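# In Praise of the Small Kitchen

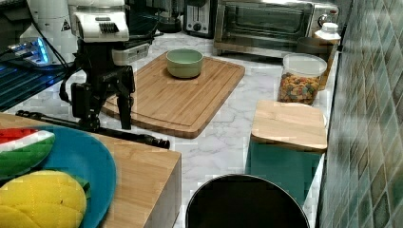 How much counter do you need to cook a good dinner? Enough for a cutting board and one bowl, and I'll argue that with anyone who has a twelve-foot island.

I came to this by accident. For years I wanted a big kitchen, the kind with a second sink and a drawer just for lids. Then I moved into a third-floor apartment on Prakia Street, where the counter between the stove and the wall measures 65 inches, and within one winter I was cooking more than I ever had in my life!

A small kitchen makes you finish things. You chop the onion, the onion goes in the pan, the board gets wiped, and only then do you start on the carrots. In my old place I would spread out eleven ingredients like a TV host and then stand there, tired before I had turned on the burner. Now I work in one spot and the meal moves past me (it feels a bit like a train station, in a good way).

My friend Dagmar Danko disagrees with all of this, loudly. She bakes bread for half her building and she says a person who rolls dough needs room for her elbows. Fair enough. I've watched her shape 3 loaves at once and I wouldn't want to be standing next to her. But even Dagmar does most of her work on the one corner nearest the oven, and the rest of her lovely long counter holds mail, a fruit bowl and a radio.

And the mail is my point, really. Space fills up. I had a Pretalard waffle maker for six years and used it four times, and it lived out in the open because there was room for it. When I moved, I gave it to Halima Obura downstairs, who makes waffles every Monday night and sends a plate up. I have eaten more waffles since giving away the waffle maker than I ever did while I owned it - I can't think of a better deal.

People worry about guests. I did too! The first time I had friends over here, I made a big pot of lentil soup and a tray of roasted squash, and everyone ate on the floor with their backs against the couch. We stayed up until one in the morning. I don't think anybody missed the dining room.

Money comes into it as well. A neighbor of mine spent two years planning a remodel, and during those two years she mostly ate takeout, waiting for the kitchen that would make her a cook. I understand the pull of that. I've had the paint chips taped to the wall myself. But the soup would have tasted the same with the old cabinets, and she could have been eating it the whole time.

So if your kitchen is tiny, please cook in it tonight. Start with eggs, or rice and whatever greens are going soft in the fridge. Put the board down, clear a little room beside it, and turn on some music. I'm making Halima's peanut stew, and the pot takes up the whole back half of the stove.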